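Plimley cell 4: left gripper slow to close on bag film

Status: open, waiting on part
Site: Vandorlow, ground floor
Raised by: Femke Bosman

Hello all, and thank you for being so patient with me on this one. Since Monday the left gripper has been taking its time to close whenever it goes for the bin bags. The right one is as quick as ever. I get fault 187 every so often, it clears when I acknowledge it, and then we carry on until it comes back. I have tried a full restart (twice, to be fair to it) and a fresh homing run on both arms, and I can't say either made any difference.
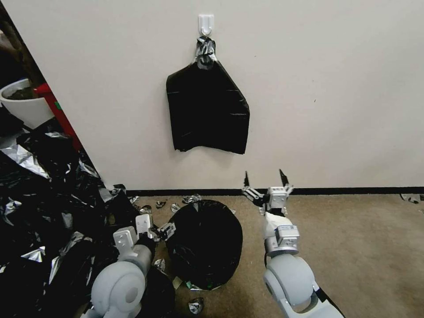
Update by Desmond Mercado, Cestton service desk, 14:12

Both grippers are down near the carpet there, the left one with its fingers towards the rounded black bundle and the right one standing open. Femke, thank you, it's lovely to get a ticket with the working area showing. What caught my eye was the thin cable along the left gripper. I'd like you to have a good look at it before we start blaming the motor, as I've known a tired cable give just this sort of sluggish close.

If you could, with the power off and the arm resting:

Follow the cable by hand from the fingers back to the wrist and feel for any flat or stiff spots.
Unplug it at the wrist, check the pins, and push it home until it clicks.
Open and close the fingers gently by hand and tell me if they drag.

Please pick up the little silver scraps from the carpet before you run it again. Foil does love to find its way into finger joints, and I've spent more afternoons with tweezers than I care to remember!

Reply by Femke Bosman, 15:40

All done, and I think you may be on to something. The fingers move freely, no drag at all, but there is a stiff spot in the cable a little way short of the plug. I reseated it and ran 22 closes on a spare bag. Twelve were fine, the others slow, and 187 came up once. Geert wiggled the cable for me with the arm parked and we could make the fault come and go.

Update by Desmond Mercado, 16:05

That settles it for me, well done the pair of you. I've asked Arnout Baert in stores to send a Bartoš wrist cable, left-hand version. Please leave the left arm parked until it arrives. You're welcome to carry on with the right arm at normal speed. Once the new cable is in, home both arms, run the same 22 closes and pop the result on here, and I'll keep the ticket open until I've seen it.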